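Hot pot nights at Borora — your questions

Last updated 2nd December. Same questions keep coming in so they're all on one page now. If yours isn't down there, ask Mỹ or Hưng at the desk.

What is it?

A shared supper. Everyone sits down, the pot goes in the middle, you cook your own bits in the broth and eat as you go. Started in October with one table and has grown a bit.

Do I have to book?

Yes please. Paper list by the door or email Mỹ Phan. Places go quickly, we had 17 down last time and one table was a squash. If you can't come after all, cross yourself off so somebody else can have the seat.

How much?

Pay what you can into the tin. No card machine. Drinks are whatever you bring.

Do I bring my own pot?

No. We have electric ones, they live in the tall cupboard. If you want to lend yours for the night that's welcome but put your name on the bottom with tape — lids as well. We still have a glass lid left over from October and would love to give it back.

Which pots do you use?

Electric hot pots, plain ones. No gas rings on the tables, please don't bring one. The kind with a steamer tier is handy because the dumplings can go on top while the broth does its thing underneath.

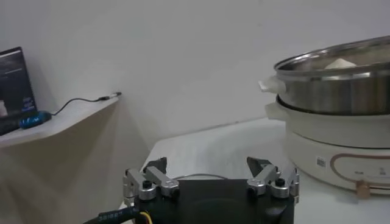

Electric hot pot with its steamer tier, on the white table.

How do I work the steamer?

Broth or water in the bottom first, never switch on dry. Fill to well below the tier so it doesn't bubble up through. Line the tier with cabbage leaves or baking paper with a few holes poked in it, otherwise the dumplings stick and tear. Lid on. Leave it alone. Lift the lid away from you when you check.

What setting should it be on?

High to bring it up, then down once it's bubbling. Different pots have different controls so have a look at yours before you fill it. If it's boiling hard the whole time you'll run out of broth before the noodles go in.

What's in the broth?

Two sorts. Hưng Khương does a bone one, starts it the night before. Vy Lã does a mushroom and tomato one, no meat or fish sauce in it. The bone one is called "Hầu" on the label for reasons to do with an old joke, ask Hưng, it takes a while.

Is there enough for vegetarians?

Yes. Vegetarian table gets its own pot, own ladle, own tongs. Please don't wander over with a prawn on your chopsticks.

Allergies?

Write it next to your name when you book. Soy, sesame, shellfish and peanuts are all in the kitchen and we can't promise none gets about. If yours is a serious one speak to Mỹ beforehand and she'll go through the packets with you.

What should I bring?

One thing for the table, washed and cut at home if you can. Good: greens, tofu, mushrooms, thin sliced meat (kept cold till you get here), fishballs, rice noodles. We have plenty of sweetcorn already. Really, plenty.

What goes in first?

Hard veg, then meat, then leafy stuff. Noodles at the end or they soak up the lot. Raw meat has its own tongs, and those stay out of your bowl.

Can children come?

Yes, sat next to a grown up and away from the end where the flex is. Lộc Lã does a milder broth if he knows in advance. Say so on the list.

Where do the flexes go?

Back of the table, toward the wall, never across where people walk. One pot to a socket. Don't run two off the same extension lead — we tripped the lot in October and finished supper by torch.

Who washes up?

All of us. Unplug, let it cool, then empty. Base units do NOT go in the sink, wipe with a damp cloth and dry. Tiers and lids can go in hot soapy water. Dry them properly befor they go back in the cupboard, the last lot were put away damp and smelt of it.

How do I get chilli oil off a white table?

Quickly. Washing up liquid on a warm cloth, then bicarb paste if it's left a mark. Leave the paste a few minutes, wipe, rinse. No scourers please.

Can I take leftovers home?

Bring a tub. Broth goes first, it always does.

Can I get Vy's dipping sauce recipe?

Soy, black vinegar, sesame oil, garlic, spring onion, sugar, chilli. She doesn't measure. Catriona Munro had a go at writing down amounts and it's pinned up in the kitchen, start with 100 ml of soy and taste from there.

Is there parking?

On the street after six. Bus 18 stops outside. Bikes can come in to the hallway.

When's the next one?

Date goes on the door once the hall is confimed. Email list gets it the same day.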